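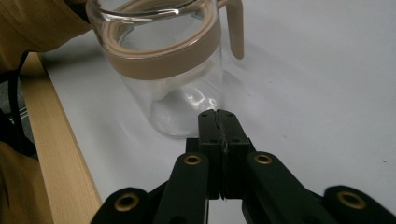 Contact labels in Mirereo are firing too early on clear objects, and I'm pretty sure it's the depth step doing it and not the width signal, but I'd love a second pair of eyes before I relabel the whole set. Short version: on the glass pitcher the labeler marks "contact" while the gripper is still on its way in. Look at the tips pointing at the base with white table still showing between them and the glass. They're shut, too, and that somehow counts as a grasp! On the opaque objects (mugs, the tape roll, the cardboard boxes) the same config gives me labels I'd happily sign off on.

Opened by: Rigoberto Ledesma
Component: Mirereo labeler, contact stage
Severity: blocking for the transparent split, annoying for everything else

What I'm running

Mirereo with the Onsri depth backend, defaults everywhere except the contact window, which I made shorter back in February when we started on the small objects. Two-handed recordings, both grippers streaming width. The split has 721 episodes in it. The labels feed the comparison we want in the paper: does a policy trained with automatic contact labels do as well as one trained with hand labels on clear stuff? Right now I can't say anything about that, because the automatic labels are garbage on exactly the objects the question is about.

How I noticed

I trained the first policy on the automatic labels and it had this habit of stopping short. It would come in nicely, slow down, and then start the lift with nothing between the jaws. I blamed the policy for an entire afternoon (sorry, policy). Then I went back and scrubbed through the training episodes with the labels switched on, and there it was in the data. It had learned precisely what we told it.

What I've tried so far

1. Rezeroed the width on both grippers. Closed them all the way, checked the reading, opened them all the way, checked again. The readings look sane at both ends. No change in the labels.

2. Put the contact window back to the default. The bad labels moved a little later and stayed bad. The good ones on the opaque objects got slightly worse, so I put my setting back.

3. Checked the sync between the gripper camera and the width stream. I was hoping for this one, I really was, it would have been an easy fix. But when I lined them up by hand the jaws close in the video when the width drops in the log. If there's an offset it's too small to see by stepping through.

4. Turned depth off completely and let the labeler go on width alone. Now this was interesting. The early labels on the pitcher mostly went away, but I picked up a new kind of wrong one, where any full close in mid-air becomes contact. People close the jaws between moves all the time without thinking about it. So width alone isn't a way out, but it does tell me where the early ones come from.

5. Exported the depth for a few of the worst episodes and looked at it as a point cloud. Through the lower part of the pitcher Onsri mostly gives me the tabletop, sort of smeared and bent. Around the thick base, where the light gets thrown back, there's a lump of points floating toward the camera. And the band under the rim shows up twice, front and back, with a bridge of made-up surface joining them. You can see the far side of the band right through the near wall, so I guess I can't blame the matcher for being confused.

My theory

The contact stage asks two things: is the gripper closed or closing, and is there a surface within the contact distance of the tips. With the floating lump in the way the second answer is yes much too soon. If the jaws happen to be shut during the approach the first answer is yes as well, and bang, contact. On an opaque mug the lump isn't there, so a closed approach doesn't hurt anything.

If I'm right, an early label should need both conditions, and episodes where the operator came in with open jaws should be fine. I went through a handful and they do look fine, mostly. There's one I can't explain, where the jaws are open and it still fires. I'll attach it.

Questions for whoever picks this up:

Is there a way to give the surface test a confidence cutoff? Onsri writes a confidence map, I can see it on disk, but I can't find where Mirereo reads it.

Is it legal to use a different rule per object class? I could do it, I just don't want a reviewer asking why glass gets special treatment.

Would it make sense to require that the width stops changing above zero? A closed jaw with nothing in it goes all the way down. A jaw on a handle doesn't.
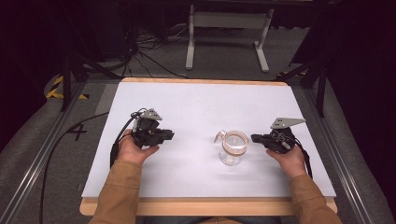 Bogdan Olteanu: I'd go for your last question first, Rigoberto. The contact stage was written for a single gripper with a force reading, and when the force channel was dropped the test for a stalled width never got put in. So a full close passes, exactly as you say. The confidence map is read, but only by the viewer. The labeler ignores it. Can you try the stall rule before you touch depth at all? Set stall_min above your closed reading with a bit of margin, keep everything else the same, and compare against hand labels. Please label by hand before you look at the new output, otherwise you'll agree with it. And keep the class-specific rules out of it for now. If the fix is real it should help the opaque objects or at least leave them alone.

Back again, Rigoberto here. OK, I did it the way Bogdan asked, hand labels first. I pulled some 100 episodes at random from the transparent split and marked contact frame by frame. It is every bit as boring as it sounds and I now have strong feelings about what "touching" means. I settled on the first frame where the object moves or the jaws stop moving, whichever comes first, and wrote that down in the notes so it can go in the methods section.

Then I ran the stall rule. Huge difference! The labels that used to fire during a closed approach are gone, all the ones I'd flagged. Labels on a real grasp of the handle land close to mine. The opaque objects barely budged, which is what we wanted.

Still broken:

Thin grasps. When the operator pinches the rim, the jaws end up so nearly closed that the stall sits inside my margin and the labeler misses it. 13 of the hand-labeled episodes have no automatic contact at all now, and every one I've opened has been a rim pinch. I tried a tighter margin and got some back, but then the mid-air closes started sneaking in again on the left gripper, whose closed reading wanders more than the right one's.

Pushes. If somebody nudges the pitcher with shut jaws, that's contact by my hand rule, and the stall rule can't ever catch it. I don't know what to do about those. For the paper I could define the label as grasp onset and leave pushes out, and maybe that's cleaner anyhow.

The weird open-jaw episode from before. It still fires early with the stall rule on, and that bugs me. The width in that one pauses partway closed, before the tips reach the glass, so I think the operator just hesitated. A stall in open air next to a phantom surface would look like a grasp to both tests.

For that last one I do think we need the confidence map after all. I hacked it in locally: points under the cutoff don't count as surface. The floating lump at the base drops out. So does a fair bit of real glass, though, and with the cutoff where I first put it the labeler had almost no pitcher left to touch. I'm using a lower value and it's a compromise. I haven't run it on the whole split yet.

Bogdan also wanted to know whether the drift on the left gripper shows up on the Zalstead rig or just on ours. I asked and they're on the older Clevex linkage, so I'm not sure the comparison tells us much, but they're going to send a log of repeated full closes and I'll plot it next to mine.

Config I'd currently call least bad:

stall rule on
stall_min set per gripper, not shared
contact window short, as before
confidence cutoff on, low
pushes excluded, label renamed grasp_onset

Can we leave the ticket open until I've retrained? The labels matching mine is nice, but what I care about is whether the policy quits lifting air, and I've got nothing to report on that yet. The run is queued behind somebody's very large job. Also, Bogdan, if you're the one merging the stall rule, could the default be per gripper? I had to fork the config loader to do it and it's ugly. I'll push the branch tonight so you can see what I mean.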